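Jekby - flight logs and build notes for a homebuilt ornithopter
README, last updated 01/12/2018

Hello and welcome! This folder holds everything I have from the Jekby project: the logs, the wing drawings, the code for the little logger board, and a fair amount of rambling. Jekby is a flapping-wing flyer with two wings, a V tail and a single motor driving both wings through a crank. I started it after my third rubber-powered bird came apart over the creek, and I have been fiddling with it ever since.

If you only want the data, skip down to "What is in the folder." If you want to build one, please read the whole thing, even the dull bits, and especially the bit about the gears.

How it flies

The motor turns a pinion, the pinion turns a pair of larger gears, and each of those pushes a rod that moves one wing up and down. Both wings are meant to move together. On the early airframes they did no such thing, because I had the rods on the same side of the gears and one wing always reached the top before the other. The bird would roll left, I would trim it right, and then it would roll right as soon as the battery sagged a little. Dexter Achterberg looked at it for a minute and told me to quit trimming and fix the crank. He was right, and the current airframe has the rods staggered the way he drew it.

The tail does all the steering. There are two servos, one for each half of the V, and the mixing is done in the transmitter. I tried doing it on the logger board as well and the servos twitched all the way through the climb, so I went back.

What is in the folder

logs - one text file per flight, comma separated, with a header row. There are 610 of them. Some are very short. A short file usually means a short flight.

wings - drawings for the Arnier wing (the one I use now, with the slack inner panel) and the Pruitt wing (tighter, faster, and much harder to launch by hand). Print them at full size and check the scale bar with a ruler before you cut anything!

logger - source code and wiring notes for the board.

notes - my notebook pages, typed up by Latrice Dvorak, who has more patience with my handwriting than I do.

The columns

time_ms is milliseconds from power-up, so the first stretch of every file is the bird sitting in my hand. flap_hz is worked out from a magnet on the left gear. batt_v is battery voltage under load. ax, ay and az are the raw accelerometer readings, and they are noisy, because the body bobs with every stroke. Please smooth them before you draw any conclusions. alt_m comes from the pressure sensor and it wanders on gusty days.

Known problems

In 27 of the files the flap rate reads zero from start to finish. The magnet had come unglued. I left them in, as the other columns are fine. Nine more are missing the header row, and those are listed in notes under "headers." Araceli Bañuelos also found that the left and right servo channels were swapped in the June flights, which I have now fixed in the files themselves, so if you downloaded the folder before that please fetch it again.

Building your own

Cut the spars first and weigh them in pairs. It is worth going through a whole bundle of carbon rod to find two that match, and I say that as somebody who hates sorting things. Glue the root fittings with slow epoxy and leave them overnight. The gears should turn freely under one finger before the motor ever goes in - if there is a tight spot now, it will eat your battery later.
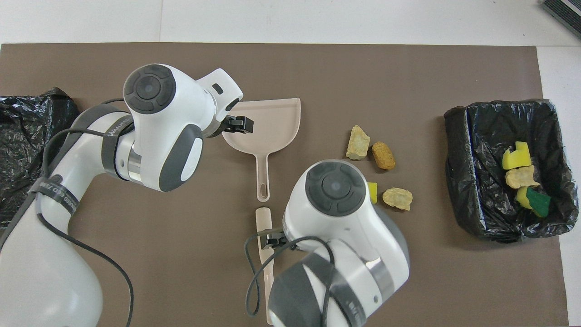
Covering the wings is the part people write to me about most. The film is very thin, it clings to itself, and it shows every crumb that was under it when you laid it down. Work on something flat and matte, in a plain color like the brown mat on the white table, so that you can see the edge of the film and the pencil lines at the same time. Tack the leading edge, then the root, and leave the trailing edge for last with a bit of slack in it. Suqin Meng uses a glue stick for this and gets a neater wing than I do with spray.

Thanks and license

Anika Blackwood wrote most of the logger code and let me break it repeatedly. The crank was cut from the Pluvon drawings, which are included here with permission. Use any of this however you like, and if you get one into the air please send me your logs. Same columns if you can manage it, but I will take them any way they come.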